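Teaching the arm to move pegs

April 2, 2019
Filed under: robots, work log

I finished the first set of peg demonstrations last night. It took longer than I planned and my right wrist is sore, so I'm writing this one mostly with my left hand. If there are typos, leave them alone.

For people who came over from the bike posts, this is my evening project. I have a simulated robot arm on a simulated table, and I drive it by remote control while the computer records everything I do. The recordings go to a program that tries to learn the job from them. The real arm is on a waiting list and I don't expect it before May, so everything for now happens in Pradden, the simulator. The training side is a package called Besis, which I have complained about before and will again.

The job is simple to say. There are small blocks with holes in the top, and there are pegs. Pick up a peg, carry it over, put it in a hole, let go, go back for the next one. A kid can do it. I can do it too when I use my own fingers. Doing it through a hand controller, looking at a flat screen, is a different thing.

My controller is the older Hendriks with the stiff trigger. You hold it like the handle of a paint roller. Move your hand and the gripper moves, squeeze and it closes. There is a clutch button under the thumb that lets go of the arm so you can put your hand somewhere comfortable and start again. I forgot about the clutch for most of the first evening and ended up standing on my toes with my arm over my head, trying to reach the back of the table.

I run two views side by side. One is a room view from high up, good for knowing where the arm is. The other is the wrist view, which rides along with the gripper and looks out past the fingers through a very wide lens. Everything bends in it, and the straight edge of a table turns into a hoop. I disliked it at first. After a few sessions I stopped noticing the bend and did nearly all of the close work there, with a glance at the room view only for the long moves.

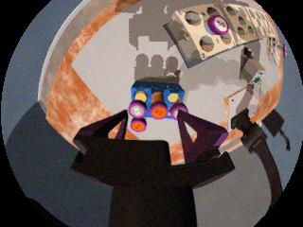 Depth is the hard part. From the wrist you can tell very well whether you are too far left or right, and hardly at all how high you are. I tried adding a second wrist camera and it only gave me one more thing to look at. What helped was shadows. When the peg comes down, its shadow slides in to meet it, and when the two touch you are there. I had shadows turned off for the first batch to make the simulator run faster, and those recordings are terrible. You can see me hunting up and down over the hole like somebody trying to park a truck by ear. I turned the shadows back on, lived with the slower frame rate, and threw out that batch.

My goal was 400 demonstrations. After the cleanup I have 198 that I would want anything to learn from. I thought about keeping the sloppy ones anyway to get the number up. I tried that on the drawer task last winter and the arm learned to be sloppy in exactly my way. It would stop short of the handle, wait, and then go. The wait was me reaching for my coffee.

So this time I have rules, which are taped to the monitor:

Start moving as soon as the recording starts.
Don't stop over the peg to think. Think before you press record.
Grab near the head, fingers level.
If you drop it, end the recording and mark it as a drop.
No talking to the cat with the controller in hand.

The fourth one I go back and forth on. There is a good argument for keeping drops when you recover from them, so the arm gets to see what a recovery looks like. A person on the Jakusside forum has been saying this for a year and I think they're probably right. But my recoveries were so messy that I want a clean set first. I'll record drops on purpose later, with the peg starting on its side on the mat, and keep those in a separate folder.

The layout has been through some changes as well. To begin with I had everything packed close together and kept clipping one block with the gripper while I was reaching for another. Now the empty blocks sit in a line along the front of the gray mat, and the blocks that hold the pegs are off to either side. The arm comes in over the back edge. It can swing left or right without passing low over the row, and I can see the open holes the whole time.

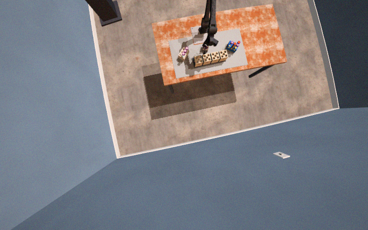
Image: screen capture from Pradden, room view.

I left the orange tabletop alone. It came with the scene and it is ugly, but the mat and the blocks show up well against it. I do plan to swap the table and the floor for other textures once training works at all. If the arm has only ever seen one table it may decide the table is part of the job.

Things I would tell myself from a month ago, if I could. Record in short sessions. My best runs all came in the first half of a sitting, and after that I got quick and careless – you can hear it in the trigger clicks. Do the far side first, while your shoulder is fresh. Save the files under a name that says which block you were aiming for. I used plain numbers and had to watch every recording again to sort them, which ate two evenings.

Also, slow is fine. I assumed I should work at the speed I wanted from the arm. But you can play a slow, smooth recording faster, and there is not much you can do with a quick jerky one. Besis has a setting for this. It is called "stretch" and it is on the third tab, under the logging options, where I would never have looked for it.

I started training this morning before work with 3 copies running, each with a different seed. One had already stopped with a memory error by lunch. The other two are still going and the loss is coming down, which tells me very little until I let one of them drive. I'll do that tomorrow night and put the results up here, whatever they are.

In the meantime I'm looking for a used controller with a softer trigger. If you have one in a closet, the email address is on the About page.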